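Samstag, halb vier, und ich sitze wieder bei Avum vor der Schlauchzelle! Reinhold Bauerfeind wollte nur schnell die Übergabepunkte nachteachen — na ja, daraus wurden vier Stunden. Der linke Arm stand immer zwei Millimeter zu tief.

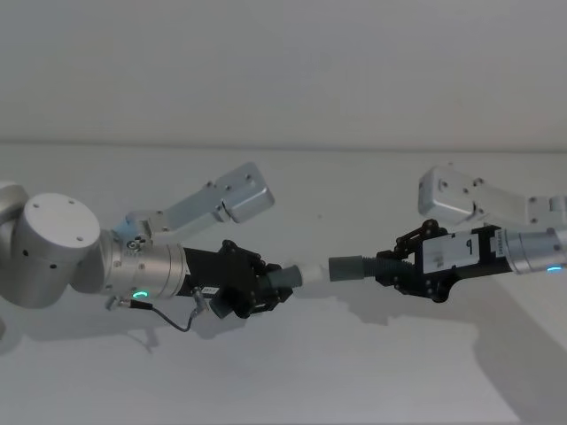
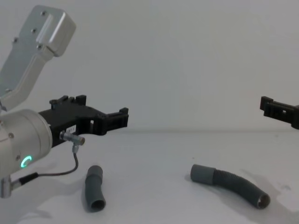

*Beide Arme an der Zelle, dazu die grauen Schläuche*

Am Montag schaue ich mir noch die Kabelschlaufe links an (die hängt mir zu weit durch) und ziehe die Schrauben am Halter nach.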